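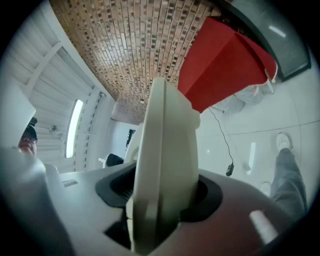
Keeping wine under a shop: Gebremedhin Mamo on cellars, corks and stock

21 Nov 2024
By Staff Writer

Gebremedhin Mamo has managed the cellar at Penrose for 14 years. The shop sells wine, spirits and a small range of liqueurs from a corner site, and almost everything it sells passes through the rooms underneath. When we spoke, he had finished the yearly stock check and the figure was on a sheet of paper in front of him: 2745 bottles, of which 147 are not for sale.

"Those are the reference bottles," he said. "We keep a few of each long-lived wine back and open one at intervals. If a customer asks whether a wine is ready, I would like to answer from the glass and not from a chart."

The cellar is in two parts. The front part holds stock that turns over within a year, mostly in its cartons. The back part is for bottles that stay longer, and those are laid down in racks from a joinery firm, Clameck, which built them in pine with a slight backward tilt. Mamo asked for the tilt after a delivery van parked in the wrong place and set the old racks shaking. Nothing fell, but he did not like how far some of the bottles had crept forward.

Temperature is the subject he returns to most often. The back cellar sits between 11 and 13 degrees for most of the year. In August it can reach 15, and he accepts that. "A slow rise over weeks does very little. What harms wine is going up and down every day. The liquid expands, pushes on the cork, then shrinks and draws air back in. Do that for a year and you have an old wine with a young date on it."

There is a cooling unit, but it runs for fewer weeks than visitors expect. The previous one was oversized. It chilled the room quickly, switched off, and started again 40 minutes later, so the readings went up and down like a saw blade. The present unit is smaller and runs for longer at a lower output. Mamo logs the temperature at floor level and at head height, where the difference is usually one degree, and puts the sparkling wines at the bottom.
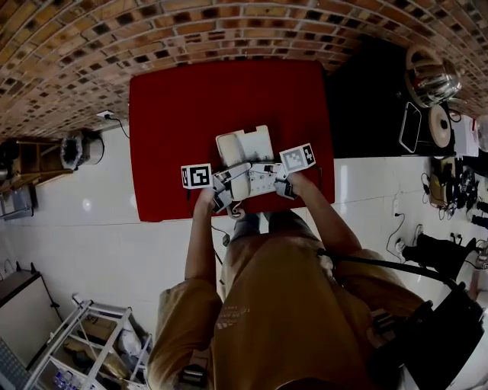 Humidity is kept near 70 per cent. Below 50, he said, corks left for several years begin to dry at the outer end. Above 80 the corks are content but the labels suffer, and a stained label takes money off a bottle even when the wine is perfect. He does not wrap labels in film, as some collectors do, having found mould underneath it more than once.

I asked about spirits, which many people store in the same way as wine. He keeps them upright. "Strong alcohol attacks the cork. Lay a whisky on its side for five years and you may find the stopper crumbles when you pull it. Upright, out of the light, and that is all. It doesn't need a cellar. We keep ours down here for want of shelf space."

Cream liqueurs are another matter and are sold by date. Fruit liqueurs he puts somewhere in between: safe for years if sealed, though the colour fades first and the raspberry ones fade fastest. Penrose buys its own from a small distillery, Naker, in half bottles, and reorders little and often.

The stock system is called Planden and was installed three years ago. Before that there was a card for every bin. Mamo kept the cards going alongside it for the first winter and found the two disagreed mainly on mixed cases, where a case sold as one item had not been taken off as six separate wines. That has been put right. He still writes the bin number in pencil on a tag at the neck of each bottle in the back cellar, so that it can be identified without being lifted out and turned over.

On returned bottles he is strict. A corked bottle is replaced if it comes back with most of the wine in it. He tastes it, notes the producer and the closure, and passes the note to the importer. Rates vary a good deal between producers, he said, and he would not give a figure for the trade as a whole. Screw caps now cover most of the whites in the front cellar. He has no objection to them, but points out that a knock on the rim can break the seal without leaving much of a mark, and he checks the caps whenever a carton arrives with a crushed corner.

For customers without a cellar, his advice is plain. Choose an inside wall, low down, away from the boiler and the oven. A cupboard under the stairs is often good enough. The kitchen rack is the worst place in most homes, and the top of the fridge is worse still – it is warm and it vibrates. Wine to be drunk within six months can stand up. Anything longer should lie down, if it has a cork.

The next job is the lighting. The old tubes in the back cellar are to be replaced with low-output lamps on a timer, and the champagne in clear glass will be moved to a closed cupboard before the work starts.

Shares: 14
Comments: 0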